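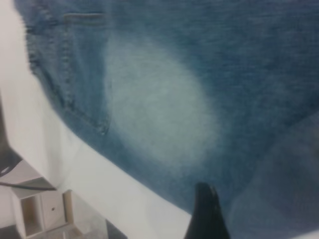

Denim on the white tabletop, wrist camera view.

Operators and protocol reviewers wanted — garment handling, Penmont site

Need people fast. Start in February, sooner if you can. Paid, part time or close to full time, we can work with either.

What it is: we're writing the house rules for robot arms that handle clothes. How to set up, how to run an episode, when to stop, what gets logged, what gets thrown out. A draft exists (the Swanson draft, ask for it). It was written by people at desks and it shows. Now it has to be run by people with hands on the controls, then fixed.

Two roles. Say which one in your email, or both.

1. Operator

You run the arm on jeans, shirts, towels, whatever is on the sheet. You follow the draft to the letter even where it's dumb, then write down where it was dumb. Target for the whole round is 4000 episodes across all operators, so pace matters, but not more than the stop rules do.

Day to day:
— pre-shift check: e-stop, joint limits, fingertip wear, cable slack
— garment reset between episodes, per the sheet, no freestyle
— run, mark the outcome, next
— notes at end of shift. Short is fine. Blank is not.

You should have: steady hands, patience, okay with repeating the same fold all afternoon. Teleop experience nice to have. Sewing, laundry or alterations work counts for a lot, we mean that. Someone who knows which way a waistband wants to roll is worth more to us than another gamepad champion.

2. Protocol reviewer

You watch recorded episodes and score them against the draft. Did the operator stop when the rule says stop. Was the grasp a grasp or a lucky snag. Was the outcome marked right. Then you sit with Rosalía Olmedo and argue over the wording until two people reading the same rule do the same thing.

You should have: some background in safety, QA, test labs, inspection, that kind of work. Clear written English. You don't need to code. You do need to be able to tell an operator they got it wrong without starting a war. 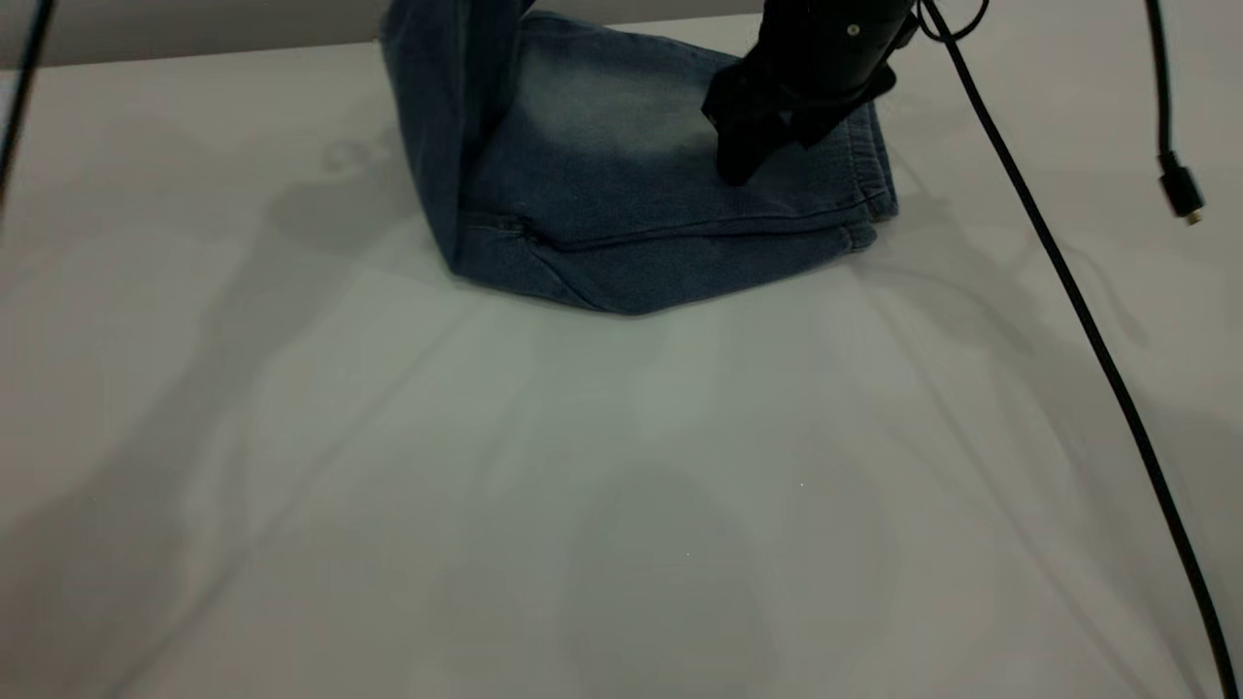
Jeans on the table, gripper in contact with the faded part of the denim.

Rules you'd be working on, so you know what you're getting into:

— Contact force on soft goods. Draft has one limit for every fabric. Denim and a thin tee should not share a number.
— Hands out of the reach zone while the arm is enabled. No exceptions, including "just fixing a sleeve".
— Cables. Where they may run, how much slack, who checks. Section is half a page and needs to be two.
— Table edges. What to do when fabric hangs over and the fingers have to come in low.
— Failed episodes. Keep, label, never delete. We had disagreements on this, it's settled.
— Bystanders and cameras. Who can be in the room, what they sign.

Practical stuff

Place: Penmont, ground floor, step free. Reviewers can do part of the week remote, operators can't, obviously.
Shifts: mornings from 8:30 or afternoons from 1. Pick one, swaps are okay if you tell Lachlan.
Training: 2 paid days before you touch anything. Includes the e-stop drill, everybody does it, even if you've done it elsewhere.
Clothing: closed shoes, no loose sleeves, no lanyards, long hair tied back.
Pay: hourly, same rate for both roles. Rate sheet comes with the first reply. Training hours paid at teh full rate.
Age: 18 or over.

How to apply

Email Meron Wubshet at the Penmont office with "garment round" in the subject. Send a resume if you have one, otherwise a few lines on what you've done with your hands or with rulebooks. No cover letter please. Tell us your role, your shift and earliest start.

There's a short call with Meron, then a trial session on site with Lachlan Niven, paid. You'll hear back either way.

Applied last round? Apply again, your old form doesnt carry over. Questions about access or adjustments can go to Rosalía before you apply and won't be passed on to the people hiring.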